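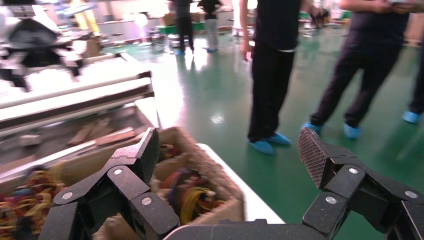
**wekesa_n** wrote:

I'm rebasing my 1:3000 escorts for the Dindora campaign and need to settle base length before I cut any more steel. The current bases are plain card, all one size, which made sense when I only had destroyers and now gives a sloop the same footprint as a light cruiser. They have no metal in them, so storage so far has been an open cardboard box with tan flaps that are getting worn, and the masts suffer every time I go into it. If I'm changing to steel anyway I would like the base size to be right for the rules too. Randska measures turning from the front edge of the base, and I see no guidance on what the base should be. What are people using?

---

**Mule_Deck** wrote:

Hull length plus 4 mm at each end, whatever the ship is. Width fixed for the whole fleet. It gives you somewhere to hold the thing that isn't a funnel.

Steel sheet on the bottom, magnetic sheet in the drawer. Put the steel on the ship and the magnet in the storage. The other way around, two bases that come within an inch of each other on the table will try to form a raft.

---

**Y. Condori** wrote:

Disagree on variable length. If Randska turns from the front edge, a longer base swings a wider stern and takes up more of the line. With fixed bases every ship in a division follows the same track. With variable bases your flagship and its screen no longer turn together, and you spend the evening nudging things.

I use one length for everything below cruiser and one for everything above. Two templates, no arguments.

---

**Mule_Deck** wrote:

A battleship's stern is supposed to swing wide. That's the point of a turning template.

---

**Y. Condori** wrote:

The template already accounts for class. You are applying the penalty twice.

---

**ShoaibT** wrote:

Y. Condori is right as written, second edition. First edition had a single template for all classes, so variable bases did useful work there. Check which one Dindora is using. The campaign packet I have cites paragraph numbers from the first.

On storage: I have gone the other way and given up on magnets for the small stuff. Plivach torpedo boats are cast so light that the base weighs more than the ship, and a hard knock leaves the base on the sheet and the boat on the floor. Mine go in a divided carton with foam in the bottom of each cell.

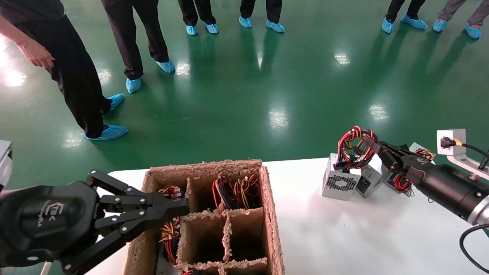
*Divided cardboard box, colored wires in several of the compartments.*

Cut the foam a bit oversize and it holds itself in. No glue.

---

**wekesa_n** wrote:

First edition, confirmed. The organizer has house rules on top for smoke and night spotting but movement is untouched. So variable length it is, at least for this campaign.

@ShoaibT what do you use to fix the ship to the base? I have been using PVA on card and assume that won't do on steel.

---

**ShoaibT** wrote:

Two-part epoxy, slow cure. Scuff the steel first. Wet-and-dry, 1000 grit is too fine, use something coarser. Superglue holds until the first cold car trunk.

---

**Were_M** wrote:

Labels. Leave room at the stern for them. I based 7 corvettes at exact hull length and had to put the names underneath, and now I have to pick up each one to find out who is sinking.

Also paint the edges of the steel before you do the sea. It rusts through acrylic.

---

**Y. Condori** wrote:

Seconded on the edges. I still maintain you will regret variable lengths when the campaign moves to second edition.

---

**wekesa_n** wrote:

Possibly. The next phase is the Rweyemamu Strait in May and I don't expect the rules to change before then. I'll cut the sloops first, with 4 mm at the bow and slightly more at the stern for the label.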